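Festholm arms back on after gripper fault

March 6, 2018

Well, we lost a whole afternoon at the Festholm workshop! Our two-armed setup was on run 1,002 of the cup job when the left gripper stopped letting go. It just kept squeezing, and flattened five paper cups before I got to the stop button.
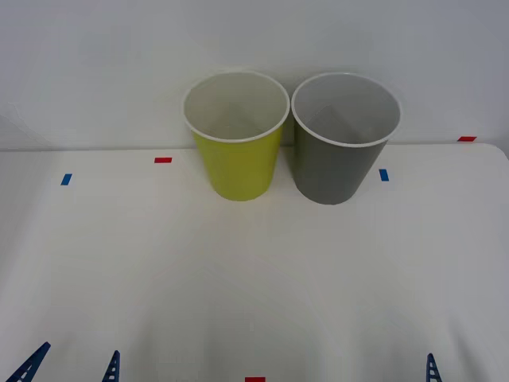
I rang Dusow, who look after the arms for us, and they traced it to a worn cable (a cheap part, typically). The new one went in after around 3 hours. Nobody was hurt, but I've asked for a second stop button on the other side of the bench, as I had to run round to reach ours.

Recent items
Pukier opens its new test hall
Jayasinghe parts delayed until August
Bench safety: a reminder

Contact us | © 2018 Festholm Workshop News | Back to top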